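Category: Projects > Automation > Purchasing and planning

# Gullanau cell: equipment budget and planning data

This repository holds the planning files for the gear assembly cell at Gullanau. It covers what we intend to buy, in what order, and the simulation tests that the order is based on. Control code is kept in a separate repository and is not needed to read anything here.

The cell is meant to pick loose plastic parts from a table and put together a small gear unit. It has two arms. The left arm carries a multi-fingered hand and the right arm carries a gripper. Neither arm has been ordered. All tests so far were run in simulation.

## Contents

- `budget/` has the cost sheets, one per supplier, plus a combined sheet
- `quotes/` has the text of the quotes with prices removed
- `sim/` has the scene files and part models
- `runs/` has the logs from the test runs
- `notes/` has decisions and open points

Prices are in `budget/private/`, which is left out of the public copy. The public sheets show each line as a share of the total, so the columns still add up.

## Suppliers

Three suppliers were asked to quote. Derneck quoted for both arms and the mounting plates. Clasen quoted for the hand only. Reuter quoted for the gripper, the table and the guarding, with installation as a separate line.

The hand is the largest single item after the arms. It takes 40 percent of the end-of-arm budget, and that figure does not include spare fingertips or the cable set. Clasen lists both as options. We moved them into the base cost when we compared quotes. We made the same change for the gripper jaws from Reuter.

Lead times are in weeks from order. The plan assumes the hand arrives last. If the arms come first they can be mounted and wired while we wait, and the right side can be tested with the gripper alone.

## Simulation setup

The test scene has a plain gray table with white parts laid out on it: small toothed gears, a flat washer, a large flanged disc and a wedge-shaped piece. The hand works from the left and the gripper from the right. Part positions change from run to run. Lighting, table size and arm bases stay fixed.

There are 57 logged runs in `runs/`. Each log gives the starting positions, which side attempted each part, and a result code. Codes are explained in `runs/CODES.md`. Runs stopped by a software fault are kept and marked with code F. Leave them out of any success figures.
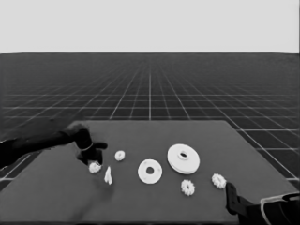
One comment on the draft budget said the two-sided layout should be dropped: a second gripper would be cheaper than the hand, spare jaws could be shared, and the money saved would pay for the guarding. The same comment asked for the gripper-only case to be costed before anything was signed.

We costed it. The sheet is `budget/alt_two_grippers.csv`. The purchase cost is lower, as expected. The sheet also includes a fixture for turning parts over and the engineering time to design it, which takes back part of the saving. The choice is still open and is listed under open points below.

## Order of purchase

1. Table and guarding (Reuter)
2. Arms and mounting plates (Derneck)
3. Gripper with spare jaws (Reuter)
4. Hand with cable set and fingertips (Clasen), or second gripper and fixture
5. Training for operators

Steps 1 to 3 are the same in both layouts and can be approved now. Step 4 waits for the decision. Training is planned for 2 days on site and should be booked when the arms ship.

## Running costs

Running costs are planned over 5 years. The sheet includes wear parts, yearly service, software licenses and power. It does not include floor space or operator wages, which come out of the Gullanau site budget.

Wear on the hand is the weakest number in the sheet. We have only the supplier's service interval to go on, and it was written for a different duty cycle. The line is marked yellow. Change it when real hours are available, and note the source in the last column.

## Limits of the data

- Simulated grasps do not give cycle times for a quote. Use them to compare layouts only.
- The part models have no molding marks or burrs.
- Friction values are estimates and were not measured on real parts.
- The quotes have expiry dates. Check them before copying a line into a new sheet.

## Open points

- Hand or second gripper at step 4
- Whether Derneck will hold the arm price if the order is split
- Who pays for return freight if the hand fails acceptance
- Floor load at the planned position

## Updating the sheets

Edit the supplier sheet first, then run `make budget` to rebuild the combined one. Do not edit the combined sheet by hand. Changes sent in by Thursday noon go into the next weekly build.

Related repositories

Gullanau cell: control code
Gullanau cell: part models, source files
Reuter guarding layout, drawings
Acceptance test checklist for arms and grippers
Budget sheet template, blank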